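Does averaging two people's demonstrations ruin the policy, or have I ruined it some other way?

Posted in Imitation Learning Help by Drasum, Apr 5, 2018

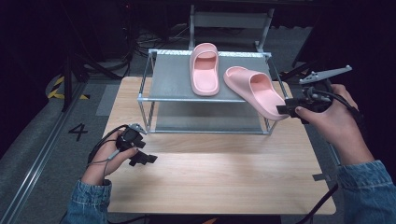 Wynne asked straight away whether I meant averaging the actual trajectories or just tipping both people's demonstrations into one training set, those being two quite different crimes. The second one. I have edited the post to say so, and left the title alone as a monument.

The task is putting a pair of slides on a shoe rack, using two hand-held grippers. It sounds like something you could teach a patient dog. We have 1,505 demonstrations, recorded by 2 people, and the policy is plain behaviour cloning: camera view and gripper state in, next short stretch of motion out, mean squared error on the lot. The network has no idea who recorded what.

Trained on operator A alone, it works well enough that I showed it to my supervisor. Trained on operator B alone, much the same. Trained on both together, which on paper is more data and therefore more happiness, it goes up to the second sandal, stops a little short of it, dithers, and closes the jaws on air between the heel and the strap. Then it carries the air to the rack with great care and puts it down.

The difference between the operators is that A always takes the sandal by the heel end and B likes to pinch the strap. Neither of them was told to do it one way or the other. I wrote the instructions, and the instructions said "pick up the sandal".

Things I have tried: a bigger network (dithers with more confidence), more training (same), less training (worse, and quicker). The validation loss looks lovely throughout. What I'd like to know is whether I have to throw away half the data, and whether there is a way of proving this is the cause before I do.

Sunley

You haven't ruined it, you've discovered the mean. Squared error asks the network for the average of all the answers it has seen in that situation. If half the answers are "heel" and half are "strap", the average is a point between the two, and your gripper is going there exactly as told. The loss looks lovely because the average really is the cheapest guess available to a network that is only allowed one.

Don't throw anything away yet. You can test the idea in an afternoon.

First, go through the demonstrations and label each one heel or strap. Do it by where the jaws close and not by who was holding them, in case B had an off day and behaved like A. Then give the network that label as an extra input and train it again on everything. At run time you set the label yourself. If it now goes cleanly to the heel when told heel and to the strap when told strap, you have your proof, and quite possibly your fix as well.

If it still dithers with the label set, the trouble is somewhere else. I would look at timing next. Two people rarely pause in the same places, and a policy that has learned from a lot of hesitating will hesitate.

When the label works but you don't want to be choosing grasps by hand, swap the output for something that can hold more than one answer. A mixture density head is the least effort. Start with a small number of components, and watch that they don't all collapse onto the same grasp, which mine did for a week while I admired the loss curve. Sample one component at the start of the reach and stick with it until the jaws have closed. If you resample at every step it can change its mind on the way, and then you have dithering again with more maths in it.

One more thing: your validation loss will never tell you about any of this. Run the policy on the real rack, move the rack between trials, and write down where the jaws closed each time as well as whether the sandal got there. "Failed" on its own covers too many sins.

Zurnov

just use more data. we had this and it went away

Wynne

Replying to Zurnov first: more of the same mixture gives you a better estimate of the same useless average. If it went away for you, I suspect something else changed at the same time, and I'd be curious what.

I agree with Sunley on the labels and would add a caution about the write-up. You have two operators, and each has a favourite grasp, so operator and grasp are very nearly the same variable. If the label fixes things you still can't say that it was the grasp. It might be speed, or approach height, or what the other hand is doing while it waits its turn. To pull them apart, get A to record a short batch by the strap and B a short batch by the heel. They will both complain. It's a good investment all the same, and the new batch makes a decent held-out set.

Also check how often each operator appears at each rack position. I once spent most of February on a "style effect" that was one person recording all the left-hand positions before lunch.

And rewrite the instructions. "Pick up the sandal by the heel end" would have saved you this thread.

Drasum

Labelled the lot, by hand, which I don't recommend. With the label set to heel, 17 trials on the rack and no jaws closed on air. It dropped one sandal, but it dropped it from the heel, so I'm counting that as science. Strap is next, then the swapped batch. Operator B has been informed and is not pleased.

B also turned out to have 12 demonstrations in there by the heel, so the advice about not sorting by person was sound. Mixture head to follow if I still have the will.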